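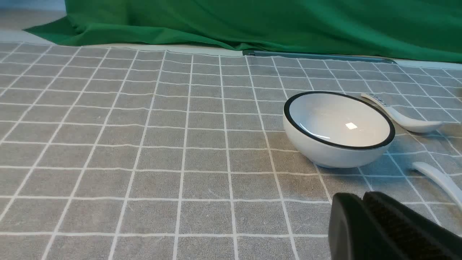 Demonstrações com tigelas de cerâmica: posição do punho e critério de descarte

Publicado em outubro, por Moderação do Fórum Crabtree
Categoria: Recolha de demonstrações

Estamos a reunir demonstrações teleoperadas para treinar uma política de preensão de loiça. O conjunto tem, neste momento, 707 episódios, recolhidos por 2 operadores. A superfície de trabalho é um pano cinzento com quadrícula branca e os objetos são tigelas e colheres de cerâmica branca. Solicita-se esclarecimento sobre dois pontos. Deve a tigela ser agarrada sempre pelo mesmo lado do bordo? E devem conservar-se os episódios em que uma colher sai parcialmente do campo da câmara de punho?

brukirach_lab

Quanto ao primeiro ponto, a resposta é negativa. Se todas as preensões forem feitas pelo lado direito, o modelo associará a tarefa a essa posição e falhará quando a tigela for rodada ou deslocada. Recomenda-se a divisão do bordo em quatro setores e a distribuição dos episódios por todos eles, com registo do setor no ficheiro de anotações. Convém também variar a altura de aproximação. A preensão pela parede exige um dedo no interior e outro no exterior, e o operador deve confirmar essa disposição na imagem do punho antes de dar a ordem de fecho.
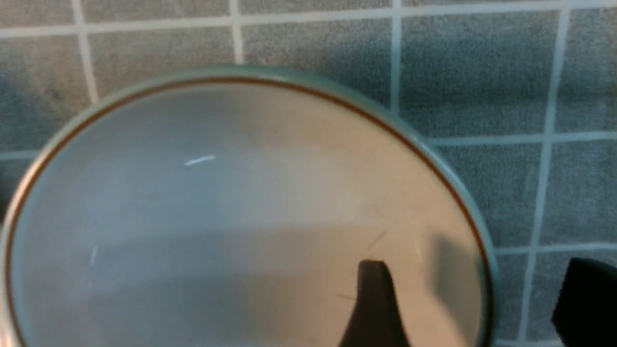
Núcleo de Aprendizagem por Demonstração, Instituto Wolthorpe

Relativamente ao vidrado, importa assinalar que os reflexos da iluminação no interior da tigela não constituem motivo de descarte. O sistema encontrará reflexos semelhantes em utilização corrente. Já a alteração da exposição a meio de um episódio justifica a sua exclusão.

Quanto ao segundo ponto, os episódios com colheres parcialmente visíveis devem ser conservados, desde que a câmara fixa registe a cena completa. Na ausência de câmara fixa, sugere-se a marcação com a etiqueta «vista parcial» e a decisão posterior, após o treino de uma primeira versão.

nostlow_dados

Concordo com o anterior. Nós guardamos tudo e filtramos depois.

operador_tarde

Acrescenta-se uma nota sobre o pano. As ondulações do tecido alteram ligeiramente a quadrícula, pelo que esta não deve ser utilizada como referência métrica. Para a calibração, é preferível uma placa rígida, colocada na mesa antes de cada sessão e retirada antes do primeiro episódio.

Itens relacionados
Nomenclatura de episódios no projeto Nostlow
Sincronização entre câmara de punho e câmara fixa
Anotação de falhas de preensão: quando repetir
Modelo de folha de sessão para operadores

Contacto | © Fórum Crabtree | Voltar ao topo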